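# Is a penetrating sealer worth paying for on an old garage slab?

**Rosura**, posted Tuesday, August 27, 2019

We moved in last year and the garage floor makes dust constantly. I sweep it, and two days later there's a grey film on the freezer lid again. The slab went down with the house, so it's 38 years old, and as far as I know it has never had anything on it except car tyres.

A salesman has quoted me for something he calls a "lithium densifier treatment", two coats, with a guarantee of 5 years. He says it will stop the dusting, stop stains and "close up" any hairline cracks. I asked what the guarantee covers and he changed the subject to my driveway.

Does this stuff do anything, or am I paying a man to spray water about? I don't want paint. My last house had a painted garage and it came up in sheets under the front wheels.

---

**Benítez**

Densifiers are real. The claims that get hung on them are another matter.

What they do is react with the loose lime near the surface and harden it. If your dusting is mild, you'll probably notice a difference. If the top was badly finished and is soft all the way through the skin, no liquid will rescue it and you'd be looking at grinding. Scratch it with a nail. A faint mark is fine. A groove with powder in it is bad news for the salesman.

Taking his promises one at a time:

- **Dusting.** Fair enough, within limits. Get him to do a test patch by the door, leave it a fortnight, then rub both bits with a dark cloth.
- **Stains.** No. It slows oil down a little. Marks that are already there stay there, and rusty-looking patches on old concrete will look exactly the same afterwards. 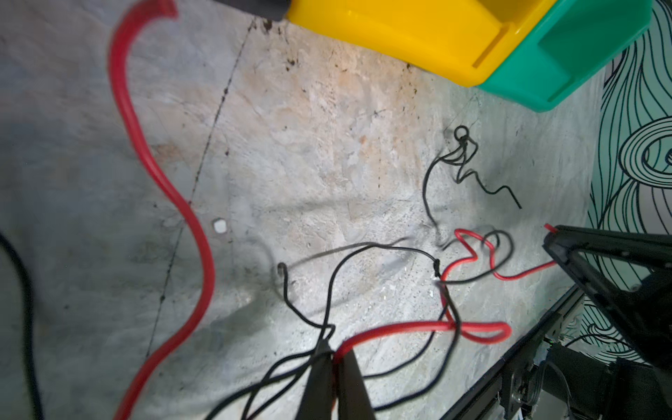

- **Cracks.** No again. A thin line that hasn't moved in years can be left alone or filled with a proper crack filler. If one side sits higher than the other, spend your money finding out why first.
- **Guarantee.** Ask for it in writing with the word "dusting" in it. I'd be surprised if you got it.

Whoever does it, the floor needs to be swept, degreased and left to dry before anything goes down. I've seen people treat straight over grit and then complain to the manufacturer.

---

**Lestine**

just paint it!! we did ours 7 years ago, still looks lovely. two coats, one weekend

---

**Wenceslao Jara**

She said she doesn't want paint.

I mostly agree with Benítez, though I'm less generous about the test patch. A salesman will scrub his square until it shines and leave the rest filthy, so of course the cloth comes up cleaner. Clean both squares the same way yourself before he arrives.

I'd also check for damp before spending anything. Tape down a piece of clear plastic sheet, seal all four sides, and look under it after a couple of days. If there are beads of water, some of your "dust" may be salts coming up through the slab, and a densifier won't stop that.

And get the name of the product off him. If he won't tell you, I'd show him out. You can buy the same sort of thing in a tub and put it on with a garden sprayer and a soft broom. I did mine in September and it dusts less than it did. Does it dust less because of the treatment, or because I finally washed it? I couldn't swear to either.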